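Home | Galleries | Days Out | Workshops | About

Open day at the Zarei workshop, Orkmont
Sep 21, 2024

I've wanted to get inside the Zarei building ever since the signs went up in May, so when the open day was announced I put my name down within the hour. Glad I did! They were letting people through in groups of 18, and ours got a good long stand beside the tables, close enough to hear the motors (a soft whirr, much quieter than I'd imagined).

The task everyone was talking about was the strawberry and the bowl. One small thing to pick up, one place to put it, and a surprising amount to think about in between. Where is the fruit? Which way is it lying? How far do the fingers have to open, and how gently should they close? Our guide told us they'd been through up to 400 tries with the same pair of objects, and she still leaned in to watch every time. 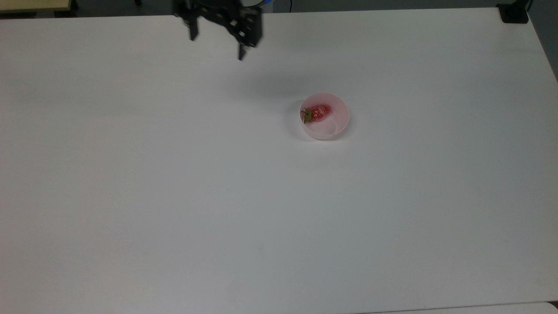

Strawberry in the pink bowl, fingers open above the table.

I loved how plain everything was. White table, pink bowl, red fruit, and your eye goes straight to it. A boy next to me asked whether the robot liked strawberries and got a very serious answer about how it only knows where they are.

We had time for questions after that, and there were plenty. People wanted to know about speed (slower than you'd guess, on purpose), about power cuts, and about whether it could manage a raspberry. The raspberry question caused a proper debate among the staff, which was probably my favourite five minutes of the whole visit. One of them thought a raspberry would be fine with softer fingertips, and the other just shook his head and laughed. 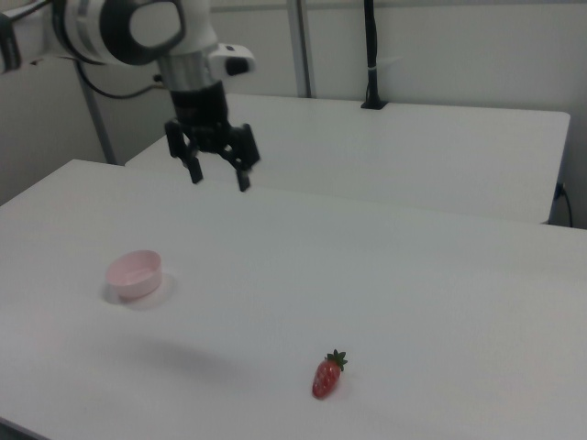

The arm reaching over the front table, with the bowl on one side and the strawberry well away from it.

You get a much better feel for the size of the arm from the side. I hadn't noticed the little camera housing on the wrist until someone asked about it, and then I couldn't stop looking at it.

Tea and flapjacks afterwards in the Pludaveck room, where I picked up a leaflet for the next one. I'm already booked on!

33 likes | 18 comments | Share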